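Call for Participants: Working Alongside Robot Arms in the Panel Shop
Trotuso Joinery, Lodel plant

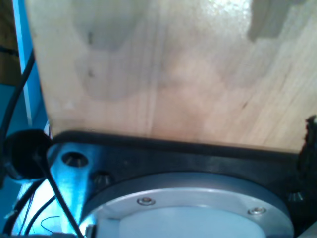
Trotuso Joinery invites current employees of the Lodel plant to take part in a study of how robot-assisted board handling affects daily work. The study will follow the introduction of the Arno handling cells in the panel shop and will run for 7 weeks beginning in April.

Participants will spend two shifts per week at a cell, loading boards, checking surfaces and stopping the arm when a piece needs to be handled by hand. They will keep a short work diary and attend two interviews on pace, physical strain, breaks and the division of tasks between operator and machine. All 397 employees of the plant may apply, including those who have never worked with automated equipment. Safety training is provided during paid hours.

Applicants must have completed their probation period and be able to work either the early or the late shift. Experience in sanding, sorting or assembly is welcome but is not required.

Participation is voluntary and may be ended at any time. Regular wages and shift allowances continue throughout. Diaries and interview notes will be held by the research team at Somboon Work Studies and will not be shared with supervisors or used in performance reviews. A written report on proposed changes to job descriptions will be made available to all staff.

Application forms may be obtained from Souad Ramadan, Personnel Office. Questions about the cells and the training should be directed to Ekkachai Limsakul, Production Engineering.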